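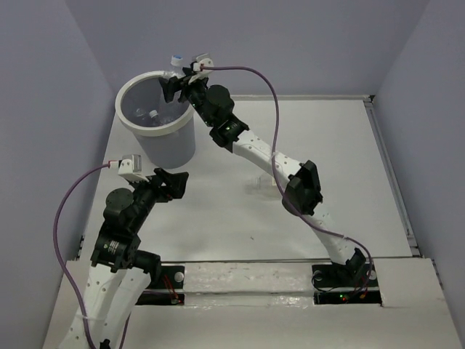
Two robot arms and a round bin with clear plastic bottles in it.

Namia clinic news, August 2018
By Danai Andreadis

Sight tests for the people who never get one

If you have ever tried to get an elderly parent to an eye appointment, you will know how much can go wrong before anyone has even looked at an eye. The lift is out, the taxi is late, the waiting room is too bright and the chair is too low. By the time the letters go up on the wall, everybody wants to go home. So I am very pleased to tell you that our home visiting service, which started as a small trial in January, is now a proper part of what we do at Namia!

We have two visiting optometrists, Savvas Papadakis and Ryszard Lis, and between them they have carried out 1238 home sight tests so far. Most were in Randside and the villages behind it, where the bus comes twice a day if you are lucky. I went out with Savvas for a morning and came back full of it. He tests in kitchens, in conservatories, on the edge of beds, and once (before my visit, sadly) in a parked caravan with the curtains drawn to get the light right.

What surprised me most was how many problems had a very simple answer. A good number of the people we saw were wearing glasses more than ten years old. Some were wearing a late husband's or wife's. One lady had been told by her family that she was losing her memory, as she kept pouring tea beside the cup. She had cataracts in both eyes. She has had the first one done and is waiting for the second, and she rang us to say her kitchen is yellow and she had thought all this time it was cream.

Cataracts are far and away the most common thing we find. They come on so slowly that people blame the light bulbs, or the newspaper for shrinking its print. If you notice glare from headlights, colours that look a bit brown or washed out, or you keep moving your chair nearer to the television, please have a test. The operation is usually done with drops to numb the eye while you are awake, and most people go home the same day.

Dry eye is next on the list. It sounds like nothing much and it can make you thoroughly miserable. Gritty, sore, watering eyes – yes, watering, which is why people don't believe us when we say "dry" – can often be eased with warm compresses and the right drops. Ryszard is the one to ask about compresses. He has strong opinions on flannels (they cool down too fast, he says) and will happily give you a lesson at your own sink.

A quick word on what to have ready if we are coming to you. All your glasses, please, including the broken ones and the ones you hate. A list of your tablets and eye drops. The name of your doctor. A table lamp you can move is handy too. The visit takes the best part of an hour, and you are welcome to have a friend or a relative sitting in. Dogs are fine but do tell us first.

And please don't wait for a visit if something sudden happens. Flashes of light, a shower of new floaters, a curtain or shadow across your sight, a painful red eye, or any sudden loss of vision needs looking at the same day. Ring us if we are open, and if we are not, go to your nearest eye casualty or emergency department.

Other news. Stavros Makris has finished moving the paper records on to the new system, all 4000 of them, and has his desk back. If you get a letter from us with an old address on it, please let him know and he will put it right. The Stiven reading group for people with low vision is meeting again after the summer break and has room for new faces. They use large print and audio, they argue a great deal about endings, and the cake is very good.

We have also been given a lovely set of hand magnifiers with built-in lights by the Stamatopoulos family, in memory of their father, who was a patient here for many years. You can borrow one for a month to see how you get on with it. Ask at the desk and Sotiris Kokkinos will show you how to hold it, which makes more difference than you would think: close to the eye for reading, with the page brought up to meet it.

To book a home visit, ring the clinic and ask for the visiting list. You can book for yourself or for someone you look after, as long as they are happy for us to come.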